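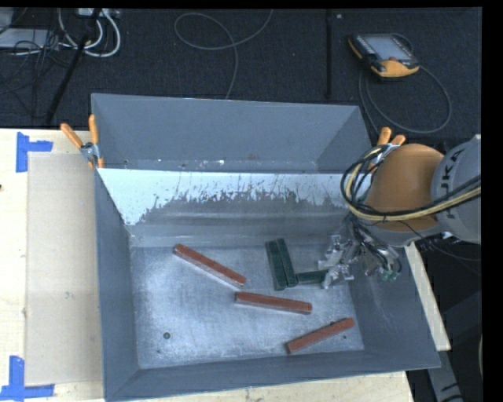

Red and green bars in the grey metal bin at the Bedley workshop.

I'd been told to wear old shoes to Gremel, and I'm glad I listened. The workshop sits at the bottom end of Bedley, behind the tyre place, and the floor has 18 years of wax trodden into it. I went to talk to the owner, who would rather I left her name out ("people ring me at teatime as it is"), about coloured bars, the fat sort that schools buy for rubbings and big floor drawings.

She put the kettle on and we started with the bin, which I'd taken a shine to straight away.

"It came from a bakery auction in October, two winters back," she said. "I paid 75 pounds and my sister thought I'd lost my mind. It's got holes in the floor and it's scratched to bits, but I like a metal bin. You can hear when something goes in."

I asked about the pale band along the inside of the back wall, all streaky at the bottom. She laughed. "That was on it when I got it. I had a go with a scraper one Sunday and then my programme came on."

She only does a few colours now. The reddish brown is the favourite – teachers like it for bark and brickwork – and the dark green sells mostly before Christmas. There used to be a yellow, called Fleneo after the pigment supplier, and she still sounds cross about it.

"It went soft. A lovely colour, and it went soft in the post. We had 126 back in one term! I was melting Fleneo until Easter."

So does she sort the bars by colour before they're boxed? I'd assumed so, but no. The reds and greens go in the bin together and get checked together, and she says it's easier on the eyes. "If you look at green all morning you stop seeing it. Put a brown one next to it and you notice the chips again."

The boxes come from Garcia, on the same estate, and have got dearer. She has thought about paper sleeves and hasn't made up her mind. I tried one on for size (well, on a bar) and it slid straight off, so there may be some way to go.

I came home with a green one in my coat pocket. The new price list goes up on the workshop door next week.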